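Section 4. Setting Up the Tray Bench

You have built the bench, you have stood it the right way up, and you have only one bolt left over. (There should be none left over. See Section 2.) Now comes the part where the Jorholm earns its floor space: getting it level, clean and laid out so that two people can use it without speaking sharply to each other.

Set aside half an hour. The box says fifteen minutes, but the box was written by Sales.

Before you start

You will need the level from the hardware bag, a soft cloth, dish soap, the trays you plan to use first, and a sink with running water. You do not need the short hex key again. Put it somewhere you will remember, then accept that you won't.

CAUTION: Do not drag the bench by its top. The panels are held from underneath and will shift. Two people, one at each end, lifting from the frame.

4.1 Leveling

1. Put the bench where it will live. Leave room behind it for a broom.

2. Lay the level across the seam, then along it. If you can feel a step at the seam with a fingernail, loosen the panel fasteners on that side a half turn, press the high panel down and tighten again.

3. Adjust the feet until the bubble stops sulking. Floors in older buildings can drop enough from wall to wall that one foot ends up nearly all the way out. If you have run out of foot, use the Ultwood shims. Folded cardboard works beautifully until the first time you mop.

4. Lean on each corner. If the bench rocks, go back to step 3.

NOTE: The yellow finish is matte on purpose. Please do not polish it. A customer in May used car wax and reported, with some pride, that her trays now traveled the full length of the bench unassisted.

4.2 Washing down

1. Wipe the top with a damp cloth and a little dish soap. Follow with plain water, then a dry cloth. Work toward the seam from each side, and finish by drying the seam itself.

2. Wash new trays by hand before first use. They come with a dusting of mold release that you will otherwise find on your sleeves.

3. Fill the sink only far enough to cover the tray walls. Trays nest when they float together, and wet nested trays are very fond of one another.

4. Rinse, shake and stand them on end to drain. Do not stack until dry.

5. Rinse the sink as well. Fine scratches in stainless steel are normal and are not caused by our trays, whatever your facilities person says. Water spots wipe off with a dry cloth.

CAUTION: No scouring powder, no steel wool, no bleach. These apply to the bench, the trays and the sink alike.

4.3 Laying out the trays

Brushed steel at the sink, then trays on the yellow top:

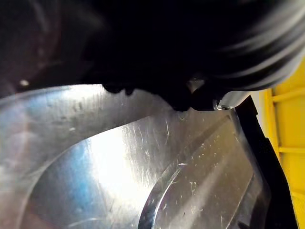
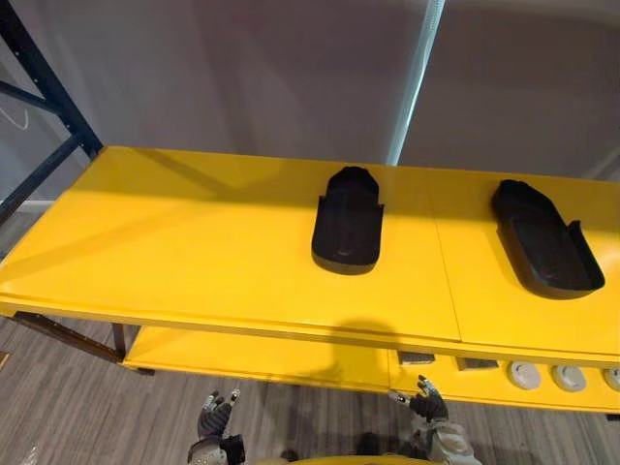

Section text: Ginette Doucette
Checked on the bench by Seung-woo Won and Ha-rang Jin

1. Start with two trays, one on each panel. Keep both clear of the seam. You can add more once you know how far your elbows go.

2. Decide which way the rounded end points and stick to it. Most people set the rounded end away from them and the squared end, with the flanges, toward them. Loading is easier from the squared end.

3. If you work from the side of the bench, turn the tray to suit your wrist. A tray set on the diagonal is perfectly acceptable. Straight lines are for the catalog.

4. Leave open bench between trays – a hand's width at the very least. You will want to put something down there, probably coffee. Please use the lower shelf for coffee.

5. Pick trays up by the walls. The flanges are guides, and they will remind you of this by snapping.

4.4 Using the lower shelf

The lower shelf is for spare trays and things you reach for a couple of times a day. Anything you need every minute belongs on top, and anything you need once a year belongs in somebody else's room.

1. Put the heaviest items in first, close to the ends.

2. Keep the slots in the shelf's front panel uncovered. They are not for pens, although pens fit.

3. Stack dry trays no more than 8 high. At nine they lean, and at ten they go.

4.5 Problems you may have

Trays slide: see the note about car wax. Wash the top twice with dish soap and let it dry.

Top looks paler toward one side: check the window before you write to us. If it looks even after dark, you own a window.

One flange missing: order part 243. Do not glue. We have seen the glue.

Everything is fine, but you don't like the color: the Jorholm also comes in gray. It takes 144 days to arrive, and you will miss the yellow.

Go on to Section 5, Fitting the Erkow Side Rail, if you bought one.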